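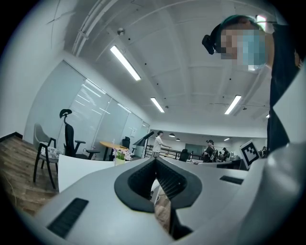
cenuveck-align

Overview Install Usage Data card Issues

Last updated: November
6 comments

cenuveck-align is a small set of command line tools for recordings made with two hand-held grippers and one head camera. It takes the three video streams, puts them on one common clock, finds the square markers in every view, and writes the pose of each gripper relative to the other streams. We wrote it at Horitz for the Wandeo recordings, and it is still shaped by them.

The tools do not train anything and do not control a robot. Policy code lives in another repository, and it reads the files which this one writes.

What you need

- Linux. Dela uses it on a Mac also, but we do not test there.
- Python and ffmpeg on the path.
- The calibration file for each gripper camera. A file from one gripper does not fit the other one, even if the housings look the same.

Install

Clone the repository, make a virtual environment, and run:

 pip install -e .
 cenuveck check

The check command reads a short clip that comes with the code. If it prints "clock ok" and "markers ok", you can go on.

Usage

 cenuveck sync session/
 cenuveck markers session/
 cenuveck faces session/
 cenuveck export session/ --out out/

Please keep this order. The markers step uses the clock from the sync step, and it stops with an error when the clock file is missing. The faces step writes new videos with the faces pixelated and leaves the raw videos where they are. You must move or delete the raw videos yourself, according to the rules of your own lab.

How the markers are used

In the head view, each gripper shows a white cube with printed black square markers. When both cubes are visible, the tool solves left and right separately and after that compares them. When only one is visible, the other is filled from its own motion for a short time, and the rows get the flag "filled". Do not use filled rows for measuring. For training we keep them.

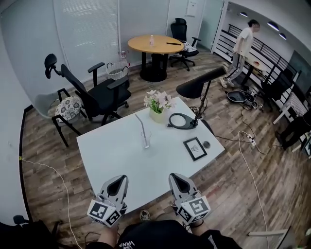
Aurel Enache

I wrote the marker part, so the questions about it come to me. The one I receive the most is why the tool does not search the full picture every time. It did in the beginning. But a room with furniture and people has many small dark squares, and the search was slow, and sometimes it took a picture frame lying on the table for a marker candidate. Now it searches near the last good position, and it goes back to the full picture only after six missed frames in a row. You can change this with --reacquire.

The gripper cameras have a very wide view, and straight lines in the room come out bent. Near the border of the picture the corners of a marker are not reliable, even when they look sharp to the eye. For this reason there is a mask, drawn once per gripper, which also covers the housing. If you change any part that the camera can see, draw the mask again with:

 cenuveck mask --gripper left

Ceiling lights are the other trouble. A tube light behind a marker makes the white border grow into the background, and the corner moves inward. The detector lowers the score for such corners but does not remove them. Brândușa has a branch which removes them, and on our recordings it lost too many good ones. It is not merged.

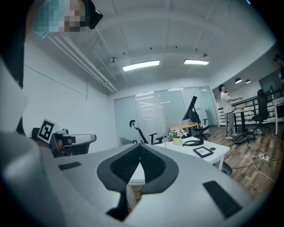 Data card

Content: 232 sessions, each with a head view and two gripper views. Tabletop work with ordinary small things, such as a glass, a potted plant or a picture frame. Some sessions contain other people in the background.

Format: one folder per session, with videos, a clock file, a table of poses and a text file with notes. Sessions with fewer than 2000 synchronized frames were left out.

Faces: pixelated with the faces step and then looked through by Corina Munteanu and Delia Hodoroagă. The detector is weak on faces that come into a gripper view upside down, when the gripper is tilted. Masks worn over the mouth also lower the score. If you find a face which we missed, write to us with the session name and please do not post the frame in an issue.

Clothes and text: not changed. Lettering on a shirt stays readable.

Known problems

- When a hand covers part of a marker, the pose can flip for one or two frames. The flag is set late.
- The export step uses a lot of memory with long sessions. Split them first.
- Notes written in Romanian are not translated.
- The option --fast of the sync step is old and will be removed. Pană still calls it in the nightly script, so for now it stays.

Contributing

Open an issue before a large change. For a wrong pose, attach the rows of the table and the calibration file, because without the calibration we can not repeat the result. Dela Dramani reads the pull requests, usually in the morning.

Back to top Share Report a problem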